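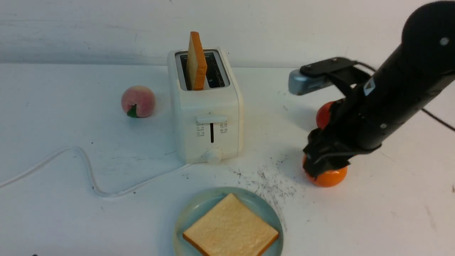 Peach, toast and two more round fruits.

Crichton Farm Stand Cart, two-wheel

The Crichton is a roadside selling cart for small farms and market gardens. It holds a day's picking, rolls out to the end of the drive in the morning and rolls back into the barn at dusk. We build it in our shop at Stillar Farm Supply and have sold it in more or less the same form for nine years.

The bed is white oak slats on a welded steel frame. Slats are set with a half-inch gap so dirt and leaves fall through and the bed can be hosed off. The two display shelves above the bed tilt toward the customer and can be locked at three angles. Use the flattest setting for eggs, jars and anything round that isn't in a box. The steepest is meant for greens in bunches and for cut flowers in sleeves.

The roof is a canvas awning on a folding frame. It shades both shelves until the middle of the afternoon if the cart faces north or east. On a south-facing road frontage, order the side curtain as well, or plan on moving soft fruit into a cooler after lunch. The awning comes off with four pins and should be taken down in high wind.

Capacity

The bed is rated for 900 pounds, spread evenly. That covers a full load of winter squash or pumpkins in October with the shelves removed. With the shelves on, keep each one under 40 pounds. Put the heavy crates over the axle. A cart loaded at the back will tip up at the handle when you let go of it.

Moving it

One person can push the cart empty on gravel or mowed grass. Loaded, it should be pulled with a garden tractor or a four-wheeler, using the pin hitch under the handle. It is not a road trailer. It has no lights and no brakes, and the wheels are not made for speed. Keep to a walking pace and chock both wheels before you start stocking.

The tires are solid rubber, so there are no flats. They ride harder than air-filled tires. Growers who haul peaches or ripe tomatoes any distance over ruts usually load the soft fruit last, after the cart is parked.

Cash box

A steel cash box is bolted to the post on the right-hand side. It has a slot for bills, a separate slot for coins, and a hasp that takes an ordinary padlock (not included). The bolts are reached from inside the box. If you do most of your trade with a payment code on a card, there is a clip for that on the same post, just under the price board.

What comes with it

Frame, bed and axle, assembled
Two tilting shelves with locking pins
Canvas awning, natural or dark green
Chalk price board
Cash box
Two wheel chocks
Pin hitch

Sold separately

Side curtain, fits left or right
Egg rack, holds cartons on edge
Enport cooler tray, drops into the bed at the front
Spare slats, sold singly, drilled

From people who use it

"We sell sweet corn, beans and cukes from it from July on. I replaced two slats after the fourth season, and that was my fault for leaving it out under the maple all winter. The rest of it is fine." Dulce Maldonado

"Heavier than I expected. My old stand was a card table, so maybe that's not a fair comparison. The hitch works well with our mower. I would like a bigger price board." Tin-yau Lau

"The shelf pins were stiff when it came. A little wax fixed it. We sold out of plums most mornings by 11 and I liked being able to bring the whole thing in at night with the scale still on it." Stojan Bošković

Care

Oil the slats once a year with raw linseed or any food-safe wood oil. Gray slats are normal and do no harm. Grease the axle at the start of each season. Let the awning dry fully before you fold it, or it will mildew. The frame is powder coated; touch up chips with any outdoor metal paint. If the cart is stored outside, take the shelves and awning indoors and cover the bed.

Ordering and delivery

Carts are built to order. Lead time is three to five weeks from March through June and shorter the rest of the year. A deposit of $200 holds your place and the balance is due when the cart is ready. You can pick it up at the shop with a pickup or flat trailer, and we will load it for you. Delivery is by freight truck to a farm address with room to turn around. Please tell us when you order if your lane is narrow or has a low gate.

The older Zemeo handcart is no longer made. We still stock wheels and axle pins for it, but the Crichton shelves and awning will not fit its frame.

Questions about sizes or parts go to Fung-ping Cheng in the shop, mornings before noon.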